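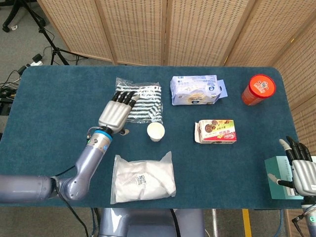 Figure 4.1 A mixed tabletop before sorting: bagged goods, printed packets, a paper cup and a canister with a red lid.

Chapter 4
What's It Wrapped In? Sorting and Packing Small Goods

I learned to pack from my aunt, who ran the back counter of a variety store in a town you won't have heard of, and who could get a week's groceries into one carton without crushing so much as a biscuit. I was nine and thought she was showing off. (She was, a bit.) She'd tip everything out on the table first and look at it for what felt to me like half the afternoon, and only then would she reach for the carton.

I've kept the habit. Whenever I start a new group in the packing unit I put a jumble of things on a table and ask people to tell me what's there. Nearly everyone gives me the contents: biscuits, a cloth, a cup. Fair enough, that's how we shop. But a packer needs the other answer as well, which is what the thing is wrapped in and how that wrapping is going to behave once there's something leaning on it.

Have a go with Figure 4.1. There's a striped black-and-white cloth in there, but what your hand meets is clear plastic, all crinkles, and it will slide over its neighbours when you'd like it to stay put. The other plastic bag, the one with the white filling, is bulky and wrinkled and has a little square code on a label near the middle. Keep that label in your head, we'll be back to it in Section 4.3. The red, yellow and white snack box is a different animal altogether. It has flat faces and corners, and you can build against it.

Then there's the white and pale-blue package with the loose flap at one end. I love a loose flap as a teaching aid! It catches on things, it folds under, and if you shove it into a tight row it'll tear or push its neighbour out of line. Tuck it or tape it first. My colleague Delyth Kneath keeps a roll of paper tape on her wrist like a bangle for exactly this, and I've seen her do a whole shelf of flaps without once putting her coffee down.

The three families

For the rest of this chapter I'm going to sort small goods by their packaging, into three families.

Rigid goods hold their shape under a normal load. Boxes that still have their corners, tins and most canisters belong here. They go in first and they go against the walls.

Soft goods change shape when you press them. Bagged textiles are the easy case, and bags of loose filling are the awkward one, as the filling shifts away from your thumb and comes up somewhere else. Soft goods fill the gaps, and they make very decent cushioning if you let them.

Fragile-light goods weigh next to nothing and collapse at a touch. The paper cup is our standard specimen. One cup, standing open end up, takes up a surprising amount of room and protects nothing. You can nest it, you can stuff it with something soft, or you can put it in last on top.

Some things sit on the fence. A canister is rigid, but it's also round, so it rolls, and it leaves gaps at the corners of the carton that nothing square will fit. I call it rigid and lay a soft item on either side. Krešimir Softić, who taught this unit before me, had a fourth family just for cylinders, and we argued about it every July when the course notes came up for revision. I've left his version in the exercises at the back so you can pick a side.

A word about the table

Work on a surface with some grip. A carpeted top like the one in the figure is kinder than bare laminate: packets stay where you set them and the corners don't scuff. It does collect crumbs and bits of tape, so give it a going-over with a stiff brush between jobs. Rounded corners are nice on the hips, too, which you'll appreciate by the end of a Saturday shift.

Leave yourself a clear patch at the front, big enough for the open carton. If you haven't got one, push the rigid goods to the back until you have.

What's in this chapter

Section 4.1 takes the three families one by one, with the squeeze test and how hard to squeeze. Section 4.2 covers filling order, using the Zupan half-carton, and Section 4.3 is all about labels and codes: which way they face, and what to do when a wrinkle runs through one. In Section 4.4 we work through a real order from the Flalasmont warehouse, 538 small items in a single morning, with Ljubica Georgiev's floor notes printed alongside. She disagrees with me in two places and I've let her.

Before you go on

Empty a kitchen drawer or a school bag onto a table. Sort what you find into the three families and write down anything that won't go quietly into one of them. Bring the list with you, you'll want it for Section 4.1.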